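Belt conveyor

A belt conveyor is a machine that moves goods or loose material on a continuous loop of belt. The belt runs over a pulley at each end, and at least one of the pulleys is driven by a motor. Belt conveyors are used in warehouses, mines, bakeries, airports and post offices.

Construction

Most light belts have a fabric core with a coating of rubber or plastic. Heavy belts, such as those that carry ore, may have steel cords inside. The upper side carries the load and the lower side returns empty. Light belts usually slide over a flat bed, while heavy ones ride on rollers called idlers. A take-up device keeps the belt tight — a screw on short conveyors, a hanging weight on long ones.

Tracking

A belt that drifts to one side is said to be out of track. Common causes are a crooked splice, a dirty pulley or a frame that is not square. Many pulleys are slightly thicker in the middle, a shape known as a crown, which helps center the belt.

Use at Paucar

The salt works at Paucar put in an overland belt 552 meters long to replace mule carts. It was designed by Anselmo Bedoya and had 9 drive motors, later cut to 6. A rebuild under Rosaura Agudelo brought the length to 561 meters. The line now ends at the Mavura loading yard.

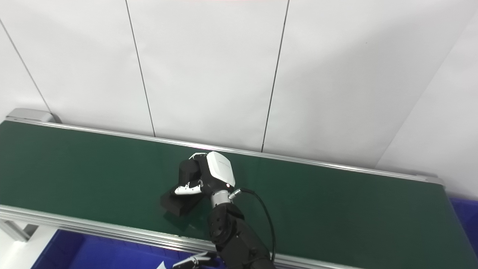

See also: Bucket elevator, Roller conveyor, Chain conveyor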